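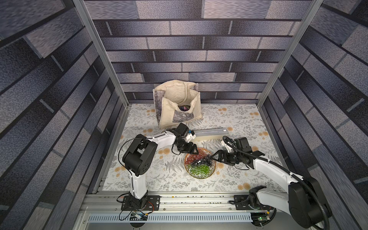 May is when I start keeping fruit out on the table again, and it's when my kitchen turns into a picnic kitchen for a few months. I don't plan it. Somebody texts around lunch, and by late afternoon I'm looking for the ice packs. Grapes are nearly always the first thing I think of, because they travel well and everybody from my nephew to my grandmother will eat them. I like to put the red, the green and the really dark purple ones together on one plate with the patterned rim, and I get the cream tote with the gray trees on it out early too - otherwise I forget it and end up carrying everything in my arms!

 I bought 800 grams of the dark ones at the Bukden market and smaller bunches of the other two. The green were the sweetest, which I did not expect at all. I rinse them in the sink and let them sit in the colander while I do something else, then pat them down with a dish towel.

My one rule is to leave them on the stem. I used to pull them all off into a tub and they went soft on the bottom, and then there was always juice in the bag.
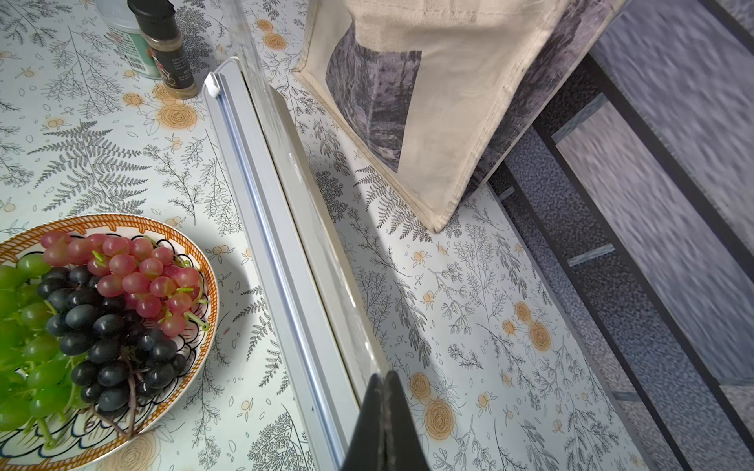
Small bunches are better than one giant one, too. I snip the big ones with kitchen scissors so people can grab a handful and walk off with it. Bevan Hinds swears by freezing the green ones overnight and using them as ice cubes, and I tried it on the Tonau trip and yes, fine, he was right. They lasted the whole drive and then we ate them.

Covering a plate is the part I'm bad at. I have a roll of cling wrap from Hirach, 100 feet of it, and I think half of it has ended up stuck to itself. What works best for me is pulling out way more than I need, laying it across loosely and worrying about the edges last. 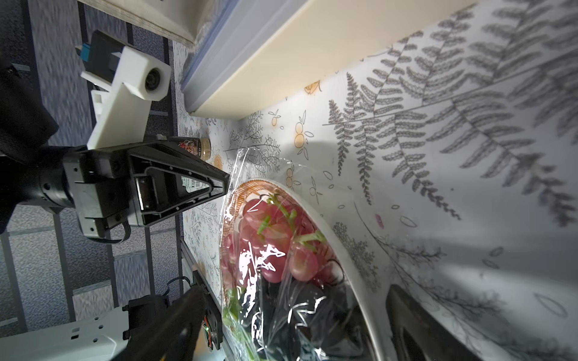 Red and dark purple under the wrap, with the loose end still sticking up.

Next set will be the strawberry one, if the strawberries cooperate. Tell me what you pack with yours - I'm taking cheese suggestions.

14 comments
3 shares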